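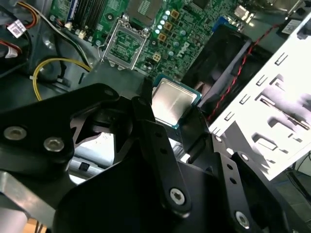

Cestach 工位相册：第 138 次，以及急停按钮干的好事

夹爪、CPU、空着的 LGA 插座。CPU 是斜着夹的，银色顶盖朝上；插座里那些金色小触针，是本页真正的受害者一方。

页面说明

Cestach 是我们给旧台式机做拆装的一个机器人工位，摆在 Drolturholm 仓库二楼，靠窗，冬天漏风。它的日常工作很朴素：打开的机箱送进来，机械臂把 CPU 从插座里取出来，放到托盘上；需要换的，再夹一颗放回去。控制程序叫 Toledo，名字是谁起的已经没人肯认了。

按惯例，相册应该展示成果。成果部分请看公司首页，那里灯光也比较好。这一页讲的是十月某个星期二下午出的一次故障，外加它牵出来的一串旧账。出事以后 Drerlow（机器送来拆装的那家，也是付钱的那家）要一份书面说明，我们写了，写得非常端正，端正到读完不知道发生了什么。所以另外写一份人话版，放在相册里。

关于那个插座

不常拆机的朋友可能需要知道一件事：LGA 这种插座，针长在主板上，CPU 底下是平的触点。好处是 CPU 掉地上多半还能捡起来用，坏处是插座本身娇气得像刚上漆的门。针是弯的，细的，一大片。手指蹭一下就能歪掉几根，歪了之后主板会用各种方式告诉你它不高兴：不亮、少认一条内存、亮了又灭。

人装 CPU，是捏住两边，对准缺口，平着放下去，然后松手。关键在“平着”。机器人装 CPU，理论上也是这样。

夹爪的黑色连杆在机箱里占地方。旁边又是散热件又是线，要绕开内存槽，绕开电容，还要绕开从电源那边垂下来的一大把线。于是程序允许夹爪在搬运途中把 CPU 斜过来，到插座正上方再找平。斜着走，平着放。写在流程图上只是两个方框中间的一根箭头，我们当时对这根箭头非常放心。

星期二下午

那天的任务是连续取放测试，计划做 141 次。前面都顺，顺到值班的人开始看别的东西。下午三点多，做到第 138 次，机械臂夹着 CPU 往插座走，还没找平，日志里跳出一条腕部力传感器告警。告警级别是“提示”。Toledo 对“提示”的处理办法是写进日志，然后继续。

后来查到，是一根线碰到了连杆。电源那一把线出厂时是用扎带捆好的，拆机前道工序把扎带剪了，线就自由了。它搭在夹爪侧面，随着手臂下降慢慢绷紧。传感器感觉到了，传感器也说了，只是说得太客气。

值班的同事看见线绷起来，伸手拍了急停。动作非常标准，培训视频里都没他拍得利落。

然后夹爪松开了。

掉下去的距离很短，短到事后在会上有人说“其实也没多高”。CPU 一角先着地，地就是插座。声音很轻，像把一枚硬币放在桌上。插座靠边的触针歪了一片，CPU 倒是好好的，换到别的板子上一次点亮，态度十分坦然。

急停为什么会松手

机械臂本体在急停时抱闸，稳稳停住，这一点它做到了。夹爪走的是另一路供电，急停一拍，这一路也跟着断。我们用的这套手指带复位弹簧，断电就张开。

选弹簧张开的型号，当初是有理由的，理由还写在评审记录里：万一夹到人的手，断电应当放人。这个理由到今天仍然成立。问题在于同一份评审记录里，“断电时夹着工件怎么办”那一栏填的是“工件轻，风险低”。CPU 确实轻。当时没有谁问它会掉在什么上面。

这一栏是我填的。字迹工整。

翻旧账

事后往回翻日志，同样的力传感器告警前面还有 2 次，都发生在下降途中，都是“提示”，都被写进日志然后继续了。那两回线自己滑开了，CPU 正常落座，统计表上记为成功。我们的成功率一直很漂亮，这是原因之一。

还翻出一个更尴尬的。找平那一步完成之后，Toledo 会检查姿态，角度不对就不往下放。可检查只看手臂末端的角度，不看 CPU 本身在手指里歪没歪。也就是说，夹爪端得笔直，CPU 在里面斜着，程序会给自己打满分。这个毛病跟星期二的事没有直接关系，但是既然翻出来了，就不好意思再塞回去。

Rima Geagea 的那一页纸

安全评审由 Rima Geagea 主持。她在 Drerlow 那边管产线安全，来的时候带了一页纸，纸上只有三个问题，我们讨论了一个下午加一个晚饭。

第一个问题：拍急停的人，手放在哪里？查录像，右手在按钮上，左手扶着机箱边缘。测试期间围栏门是开着的，因为要时不时进去换机箱，门的联锁开关被一块磁铁骗住了。磁铁是谁放的，大家都很有默契地看着天花板。

第二个问题：如果绷紧的那根线还插在通电的电源上呢？答：流程规定机箱进工位前必须断电拔插头。又问：谁检查？答：流程规定的。她在纸上写了点什么，没有给我们看。

第三个问题：告警分级是谁定的？答：默认值。

晚饭是面条，各付各的。

书面结论出来以后，插座的事只占了半行，磁铁占了一整段。起初有人觉得委屈，毕竟坏的是插座。后来把录像又看了一遍，看到那只扶着机箱的左手离连杆有多近，就不太委屈了。

改了什么

夹爪供电从急停回路里单独处理。现在急停之后手指保持原有夹持力，要松开，得由人站在围栏外按住一个专门的按钮，松手即停。夹人怎么办这一条也重新算过：夹持力限到手指夹进去会疼、会骂人、但抽得出来。这一条是拿测力计测的。也有同事自愿拿手试，被拦下来了。

力传感器告警在下降途中一律升级为停机，手臂原地停住等人来看。头几天它见什么都停，碰到一点线就停，线晃一下也停，值班的人一个下午站起来坐下去，膝盖有意见。阈值后来往上调过一次，调之前填了表，表上有签名。这在我们这里是新鲜事。

理线挪到进工位之前，用可拆的束线夹把电源线固定到机箱侧边，拍照留档。前道工序对此的评价是“又多一步”。确实又多一步。

找平检查加了一道：下放之前用腕部的相机看 CPU 顶盖的边，跟插座金属框的边对一对，不平行就退回去重来。顶盖是拉丝金属，反光，头一版算法把灯管的倒影当成了边，十分自信地把 CPU 转了个方向。好在那时候已经学乖了，试的是报废板。

磁铁没收，现在吸在办公室白板上，压着排班表。联锁开关换成了带编码的，普通磁铁骗不动。换完第二天就有人来问，有没有编码的磁铁。

没改什么

斜着搬运这件事没改。机箱里就那么大地方，连杆就那么粗，平着进去要么撞内存槽，要么撞风扇罩。我们试过把路径抬高再垂直下去，结果碰到了盘架。所以 CPU 还是斜着走一段，只是现在找平的位置提高了，在插座正上方之前就得完成。

值班时看别的东西这件事，制度上改了，实际上请参考人类历史。

后来的测试

改完以后重新从头计数，先做 100 次，门关着，联锁正常，线捆好。中途停机的次数比以前多得多，曲线画出来很难看。Drerlow 的项目经理看了图问为什么退步了，我们解释说以前那些也该停，只是没停。他想了一会儿，问能不能换一种图。

插座没有再坏。有一次手臂停在半空，手指里还夹着 CPU，值班的人去倒水，回来它还夹着。过去这种时候它早就撒手了。

那块歪了针的主板留下来当教具，新来的人第一天要用放大镜看一遍。有人问能不能修，可以修，用镊子一根一根拨。午休时拨过几回，拨正一根碰歪旁边的，目前进度不宜公布。

常有人问的几句

问得最多的是为什么不用吸盘。吸盘试过，在平整的顶盖上挺好用，可是有的机器顶盖上还糊着老硅脂，吸起来像吸一块黄油。先擦干净再吸当然可以，那就又是一个工位，又是一份预算，预算的事请直接找 Drerlow。

还有人问，急停都拍了，为什么算故障而不算处置得当。拍的人处置得当，这句话写进了结论，他本人打印了一份。故障算在夹爪、回路和填表的人头上。

评审记录的模板也更新了，“断电时夹着工件怎么办”那一栏现在多了一格，要求填写工件正下方是什么。上周有人填了“空气”，已退回。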